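Print this page | E-mail this page

Whitlock Home Storage
Frequently Asked Questions: Countertop Shelves and Wine Racks

What do you sell?
Small wooden storage for counters, sideboards and bar carts. The two main lines are the Bruller shelf unit and the Nevine wine rack. We do not make wall-mounted pieces.

Does the Bruller have to go flat against a wall?
No. It stands by itself and can go along a wall or across a corner. Leave enough room behind it to get a cloth in.

How do I clean the wood?
Wipe it with a damp cloth and dry it right away. Do not use bleach, scouring pads or furniture polish with silicone. Twice a year you can rub in a thin coat of Stunditz wood oil. Let it soak in for 30 minutes, wipe off what is left, and keep bottles and jars off it overnight.

I spilled red wine on the rack. Will it stain?
It can if it sits. Blot it, then wipe with water and a drop of dish soap. For an old stain, sand lightly along the grain and oil again.

Will the feet scratch my countertop?
The feet come with felt pads already on. Replace them when they wear thin or get wet. A pack of replacement pads is part number 406. On polished stone, lift the unit to move it. Grit under a pad will leave marks.

Can I store bottles standing up?
For a few days, yes. Bottles with a natural cork that you plan to keep for months should lie on their sides in the rack. Screw caps can be stored either way. Do not put full bottles on the top rail of the Bruller.

How should I set up the shelf and the rack together?
Most customers put one at each end of the counter and keep the space between them clear for pouring. On the black, white-veined top shown here, the shelf unit is set diagonally in the back left corner and the wine rack is on the right, so the middle stays open. The shelf does not have to hold kitchen things, either. A jar and a row of markers fit on this one. Keep the bottle you are serving from, and the glasses, down on the countertop.
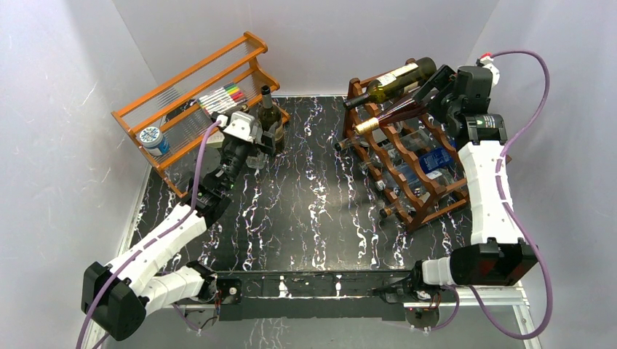

A part is missing from my box. What do I do?
E-mail us with your order number and the name of the part. Liam Bloxham handles parts and will send it out at no charge within 90 days of purchase. After that there is a small fee for parts and postage.

Can I return a rack after I have oiled it?
No. Oiled pieces can be exchanged only if there is a fault in the wood or the joints.

Last updated 9/8/18

Contact Us | Whitlock Home Storage, P.O. Box 2817 | © 2018 Whitlock. All rights reserved. | Back to top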